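Feb 28, 2024
Workshop notebook, mats and bedding

OK, writing this up before I forget which mat was which, because I already mixed up two of them in December and Feven had to sort it out from her own notes (thank you, Feven, again).

Where we are: the question for this round is still whether a slat mat can be dressed onto a bed that's in daily use without somebody having to strip the whole thing first. The Telon pattern assumes a bare mattress. That's fine in a showroom! It's a pain at home, where there's a quilt on the bed and pajamas under the quilt and whatever else. Zewditu said this back in December and I argued with her for most of an afternoon. I'm on her side now, so let the notebook show it.

Mats on the shelf this morning: the Telon, the old Birhane one with the mended corner, and the wide one from Adstead that came rolled so tight I had to sit on it to get the ties off. I weighed the strip we trimmed off the Adstead mat and got 460 grams, which seems like a lot for one strip, so maybe weigh it again on the other scale. The kitchen scale in the workshop has been reading funny ever since it got dropped.

Started with the Birhane. Unrolled it on the big table, slats up, and went over the whole surface with the old nylon stocking on my hand, the way Gebremedhin showed me. If the stocking snags you've got a splinter. Two snags, both near the mended corner, both sanded down with the fine paper. I went over it a second time and got nothing. Wiped it with a barely damp cloth, then a dry one, then left it by the window while I had lunch (lentils, too much cumin, my own fault).

Humidity on the wall gauge was 57 percent when I started and 59 when I came back from lunch. I don't think two points matters but Divina wants it written down every time so there it is, Divina.

The binding is where I'd like somebody else's opinion. On the Birhane it's a folded cotton tape, stitched by hand, and it lies nice and flat. On the Adstead it's glued, and you can already feel a ridge along one long side. I ran my thumb down it about 37 times trying to decide whether I'd notice it lying down. I think yes, on the calf, if you sleep on your side. Desmond thinks no. Desmond sleeps like a plank, so I'm not sure he gets a vote.

Now the part about making the bed around the mat. My first instinct was always quilt off, mat on, quilt back. What works better for me is leaving the quilt on the bed, pushing it up toward the far side, and laying the mat over whatever's left. You get a wide clear stretch of slats to lie on and the quilt stays close enough to grab at four in the morning when it turns chilly. It also means the mat has cloth around it in places, which I like, it stops the corners scratching the wall.
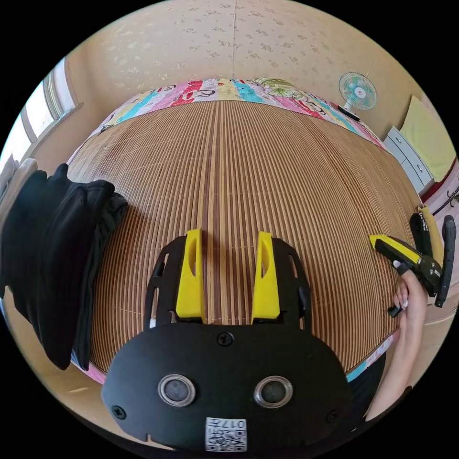
The patchwork is my favorite thing to use for this, partly for the colors and partly because it has enough weight to stay put once you've shoved it over. A slippery comforter just creeps back down on you. I tried the thin Bresodov blanket the same way last week and it slid off the bed twice before I'd even sat down!

Clothes are the other thing. Everybody throws clothes on a bed, me included, and on a slat mat they behave differently than on a sheet. Anything soft and heavy near the edge starts to head for the floor, and anything with a zipper or a metal button can catch between slats. So check pockets and zippers before dragging a pile off, and lift it up instead of pulling it sideways. I pulled a pair of jeans sideways off the Telon in December and popped a thread, and that's the thread Feven had to fix.

Dark clothes also show the dust that comes off a new mat. It's a fine tan dust and it brushes off, but I'd want a note about it on the care card. Something plain, like "wipe twice before first use." Gebremedhin wants a longer card with drawings. We can fight about it on the phone.

To do:
Reweigh the Adstead strip, other scale.
Ask Zewditu if she has any of the wider cotton tape left, the unbleached one.
Try rolling the Birhane slats out, then slats in, and see which way it wants to lie flat the next day.
Return Desmond's clamps (he's asked me twice).
Get more fine sandpaper, we're down to one sheet and it's mostly bald.

Leaving the Birhane unrolled on the big table overnight with a towel over the mended corner. Please don't put coffee on it.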